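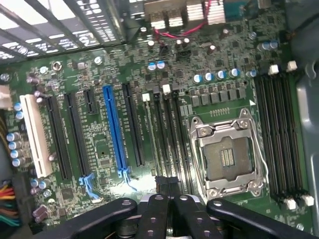 My sister-in-law keeps telling me that if a machine can beat anyone alive at chess it can surely empty a dishwasher, and that the only reason she doesn't own one that will is that the people in charge of these things don't do their own dishes. She may have a point about the dishes! But I've been chewing on her question ever since, and it sent me back to the subject I promised this blog I'd leave alone after July, which is whether the robots are ready to take over any of the work I don't like.

My short answer is "some of it, slowly, if you lay everything out for them first." My long answer starts with computers, the desktop kind, because putting parts into a PC is a chore I know well. I spent years doing it at the back of a repair shop called Devgate, and on a good day I could seat a pair of memory sticks while eating a sandwich (please don't do this). You line up the notch, you press with your thumbs, you feel the give and then the click. I never once thought about it as difficult until I started wondering how you'd explain it to something with no thumbs.

Think about everything your hand is doing there. It knows when the stick is a hair crooked. It knows the difference between "push harder" and "stop, you're about to bend the board," and it knows that with hardly any help from your eyes, which are probably looking for the screwdriver. A processor is worse. You lower it into its socket as gently as you'd put down a sleeping baby, and if you drag it sideways across those little contacts you've had an expensive afternoon.
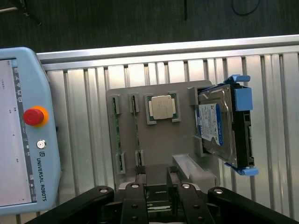
So the first thing anyone sensible does is take the mess away. Each part gets its own place to sit, always the same way up, and the arm is spared the business of digging through a drawer like mine, where the memory lives with the batteries and the takeout menus. I used to think of that as cheating. I've softened. A good baker measures everything into little bowls before starting, and I don't call that cheating, I call it a baker with a cleaner kitchen than I have.

The trouble is that my house has no little bowls. The sock is under the bed one week and inside a pillowcase the next. The cups come out of the dishwasher in whatever order my family threw them in, and one of them is always upside down and full of gray water. When a shop floor gets a robot, the shop floor gets rearranged to suit it, and I'm not at all sure I'd put up with that in my own kitchen, where I've only just gotten the spice rack how I like it.

Still, I wouldn't bet against the arms on the PC work. It's fussy, but it's the same kind of fussy every time, and the case stays where you put it.

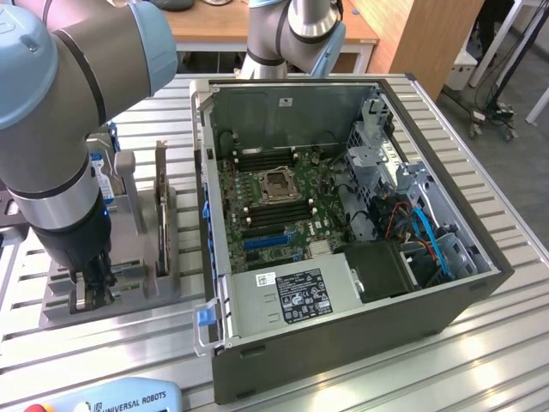
What I'd hand over tomorrow

Vacuuming, which I already have (ours gets stuck on the rug fringe and cries). Screws, all of them, forever. Sorting the recycling, if it would also take the blame when we get it wrong.

What I'd keep

Folding, I think, at least the towels. I like them warm and I like standing there with the radio on. Bread, certainly. And I'd want to keep the odd memory stick for myself, just for the click.

My sister-in-law has read this over my shoulder and says she would keep nothing, and could I please ask about the dishwasher again next month.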